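How to set up a self-serve coffee counter that people can use without asking

Most guides to office and waiting-room coffee corners start with a shopping list. I'd be wary of those. The list usually ends with a tiered rack, a set of matching canisters and a chalkboard sign, and six months later the canisters are empty and the sugar is back in its cardboard box. What follows is a slower way of doing it, worked out on the counter at Rurero, where I set things up in October and have been moving them around ever since.

You need a counter, a coffee machine, a source of hot water, something to hold the cups and something to hold the lids. A small fridge is worth having if people take milk. Everything else can wait.

Step 1: Place the coffee machine first

It's the heaviest thing and the one you'll least want to move again. Put it at one end of the counter. People will tell you it belongs in the center because it looks better there. It may look better, but a machine in the middle splits your work surface into two pieces, neither one big enough for a person to put down a cup, a bag and a phone.

Before you settle on the spot, check how you get at the water tank and the grounds bin. Some machines open at the side, some at the back, and the brochure photos tend to be coy about it. Pull the tank out once with the machine in place. If you scrape your knuckles on the wall, bring the machine forward.

Step 2: Put the hot water next to it

A separate water dispenser sounded like a luxury to me. I've come around, mostly. Tea drinkers don't want water that has passed through a coffee spout, and they shouldn't have to wait behind somebody's cappuccino.

Leave a gap the width of your hand between the two machines so a cloth can get in. Both have drip trays, and both trays will need emptying more often than the manual says. I do ours at 9 and again after lunch.

Don't put too much faith in the presets. Fill a cup with each one, in the cup you plan to use, and see where the level ends up. On a dispenser I tried at Gape, the "large" setting left no room for milk in the largest cup they had.

Step 3: Go up before you go out

I expected to dislike the pegboard. They get sold as the answer to every storage problem in the house, and most of the ones I've seen have three hooks in use and a dead plant. On a shallow counter, though, one small board standing behind the supplies does earn its space. Hang one thing on it, high up: the holder for the light, flat items that slide around when they're stacked on a counter. Then stop. Every hook you add is something to dust.

Check that the board is steady before you load it. Push the top with two fingers. If it rocks, fix that first.

Step 4: Keep cups and sticks in one caddy

Use a single organizer with compartments and stand it at the foot of the board. Cups go in upright stacks, stick packets stand on end in their own section. Upright packets are easier to pick out one at a time, and you can tell from the doorway when they're getting low.

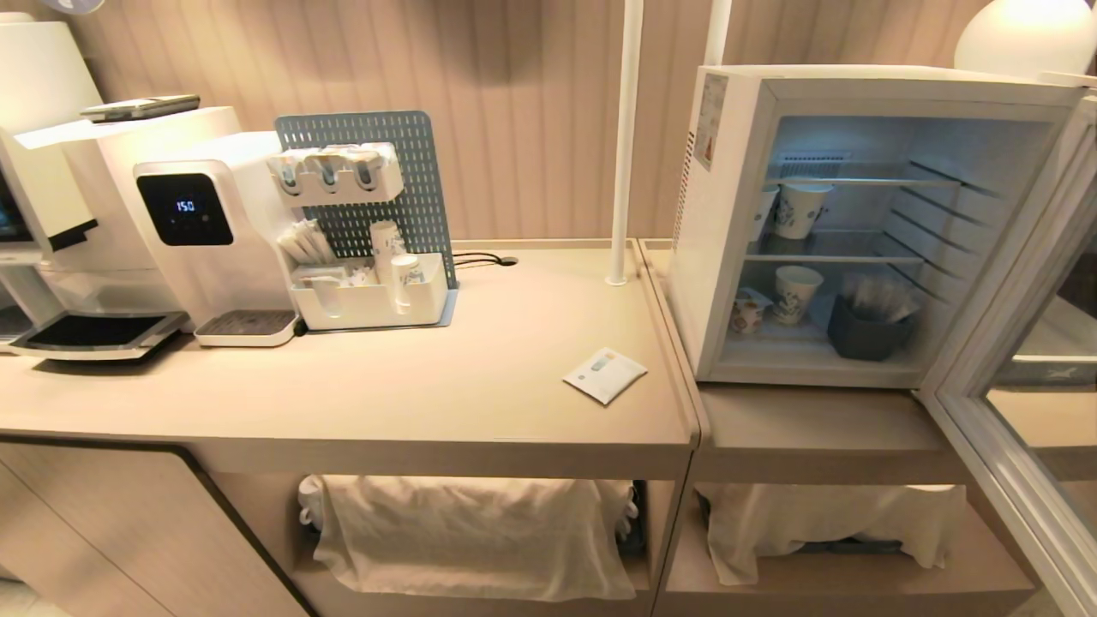

Cups and stick packets share one caddy, with the slotted holder on the pegboard above.

Resist filling it to the brim. A cup stack that's too tall leans, and then somebody straightens it by grabbing the rims, which I'd prefer they didn't. Start with 60 cups in the building and only part of those on the counter, then see how long they last. The usual rule is two cups per person per day. I don't believe it. In our case it was well off, and the only number worth having is the one you get by counting what's gone after a week.

Step 5: Deal with the cables early

This is the part the pretty photos skip. Run cables behind the caddy and toward the outlet by the shortest path that stays away from the drip trays. Adhesive clips are fine on a clean surface and useless on one that's had milk on it, so wipe down first and let it dry.

Step 6: Give the fridge its own stretch of counter

Set it far enough from the machines that its door can swing fully open without hitting anything or anyone. Open it all the way before you decide. A glass door is nice for seeing what's left – it also shows every fingerprint, so budget for that.

Step 7: Leave some of it bare

The hardest step, judging by the coffee corner at Ivosden, where there's a bowl on every free inch. People need somewhere to tear a packet open and press a lid down. Keep the space in front of the caddy clear.

Is it worth buying a kit?

Dasiletti sells a bundled coffee station set in 8 pieces. I used two of them. Buy the caddy and the lid holder separately, and measure your cups before you order either.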